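Two arms, one table: an afternoon at Driltotside

Dorottya Halász runs the bench work on the Montes project, and on open days she also does the talking. Visitors to the Driltotside lab were let in eight at a time, with seven minutes per group at the table.

The task on show was the handling of household items by two grippers working over the same surface. Halász said the choice of objects was deliberate. "A machined block tells you the arm is accurate. We knew that from the data sheet. A dish has a thin edge and a curve, and the fingers have to close on it at the right angle or it tips."

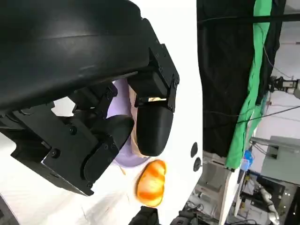 A pale lavender item between the fingers of the gripper.

Each arm is steered by an operator during recording. The Montes group has stored 2,000 runs since August, and Halász discards any in which the operator hesitates for long. "A pause is data too, but it teaches the wrong thing. We kept too many of them in the first set and had to go back through the lot."

Asked about soft goods, she was less confident. Cloth changes shape under load, and the force setting that suits a cup is of little use on a towel. "Rolled, it behaves almost like a solid. Unrolled, we are still at the stage of arguing about what counts as a good grasp." 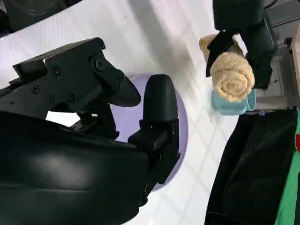 Open jaws over the bowl, with the second gripper on the rolled towel.

The finger pads are supplied by Tutside and are changed after 17 hours of use. Clirneck wrote the software that keeps the two arms out of each other's way. Halász would like it to be less cautious. "It leaves a wide margin. For visitors that is fine. For throughput I would halve it, and I have asked."

The next work is on handing an item from one arm to the other in mid-air, without setting it down first.

Contact | © Driltotside 2021 | Back to top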